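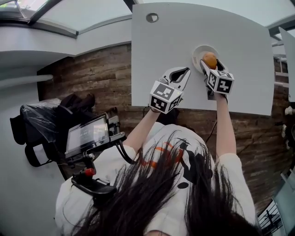

Tracking cubes on hand-held grippers – how often do you re-check them?

flullero_bench
We have two hand-held grippers with a marker cube behind the fingers of each. After 12 sessions the right one reads 2 mm off when the fingers close on a small fruit. The left one is fine. I have cleaned the faces and tightened the screws of the cube. What should I look at next?

Masta52
The cable. If it hangs free under the forearm, it pulls on the housing each time you reach across the table. Fix it at the wrist with a soft strap and leave a small loop.

korletey
I do not agree with Masta52. A thin cable has almost no weight. I would look at the finger pads first. When one pad is worn, the fingers close to one side and the cube gets the blame. Measure with the jaws empty, then closed on something hard. Fruit is too soft for this.

Masta52
It is not the weight, it is the pull when the cable catches the table edge. We had exactly this at Jurkolside in October.

flullero_bench
Thank you both. I measured with a steel pin of 12 mm and the error is still there, so I think the pads are good. I will try the strap.

korletey
Then I take back the pads. But please check also the plate under the cube – ours had a crack that you see only with the screws out.

flullero_bench
The plate has no crack. With the strap on, it stayed within limits for 70 grasps. I now check both cubes every morning before we start.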